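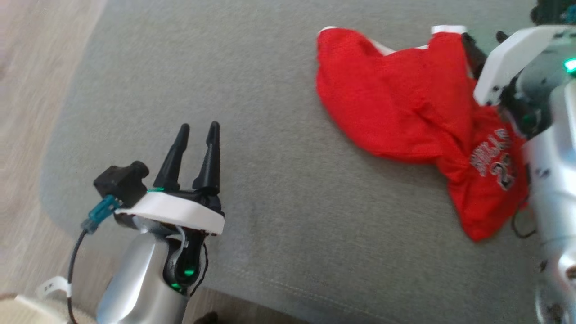
Red shirt, grey cushion, both arms in. Right one has hold of it.

Aug 24, 2023

Quick one tonight, my wrists hurt and I want to get this down before I forget which settings I changed.

So the folding set is at 1,217 episodes. Was hoping for more by now. The plan back in March was one garment, one table, done in a fortnight, ha. Then the policy learned the table. Moved it to the other side of the room and it just pawed at the air. So now it's soft furnishings as well, and clothes with actual printing on them, and I start every episode from a proper crumple.

The crumple thing first as a couple of you asked. I used to lay the shirt out half flat and pull one corner over. Lazy. Every start looked the same and the model got very good at that one start. Now I pick it up, drop it from shoulder height, leave it. No tidying. If it lands inside out then it lands inside out. Those episodes take me ages, some of them are frankly embarassing to watch back, but I keep them so long as the shirt ends up folded.

The red one is a pig to fold. White trim along the edge is handy, gives me something to aim at, but the print is big (BULLS, and a 23 under it) and I think the model will latch on to the number if I let it. So I'm mixing it in with plain ones. 144 episodes on the red shirt so far and I'll stop at 600 for all the printed stuff put together. After that, towels. Towels are easy. I miss towels.

Cushion vs table. Differences I didn't expect:

Fabric on fabric drags. On the table you can pull a sleeve and the whole shirt slides along nicely. On the cushion it sticks, then goes all at once.

It gives when you press. Good for fingers, I've stopped being scared of ramming the tips into something hard. Bad for repeatable heights. My scripted "go to ready" pose needed lifting by 30 mm.

Rounded edge. Stuff slides off it. I've lost whole episodes over the side on to the floor.

Settings, for my own benefit mostly. Left arm open and waiting at the start, right arm goes in first. I had it the other way round until last month and kept crossing over the top of myself. Wrist cameras stay on auto exposure off, this matters more with red than with anything else, the sleeve fills the view and everything else goes to mud. Cable tags are on now too, after I plugged the two wrist cameras in swapped and recorded an entire evening with left and right the wrong way round. Fixed it with a script. Wedel (the recorder, for new people) now asks me to wave one gripper before it'll start. Annoying. Works.

Labels. Still doing them by hand in Janel. Three tags: first grab, flattened, folded. Had a fourth for "regrab" but I was never consistent about what counted so I've dropped it, and I need to go back and strip it out of the old files. Not tonight.

Someone in the comments asked if I throw away fumbles. No. If I drop a sleeve and pick it up again, that stays in, it's the only way the thing sees how to recover. What I throw away is dithering. Me hovering over the shirt for ages thinking about my tea. Trained on a batch of that once and the robot learnt to hover.

Next training run goes on the Kinnunen box overnight, once I've checked the timestamps. The two arms were drifting apart by a few frames in the longer recordings and I haven't found out why. Might be the USB hub. If anyone's seen this pls say, comments are open again.

Will post the loss curves when there are some. Off to fold more shirts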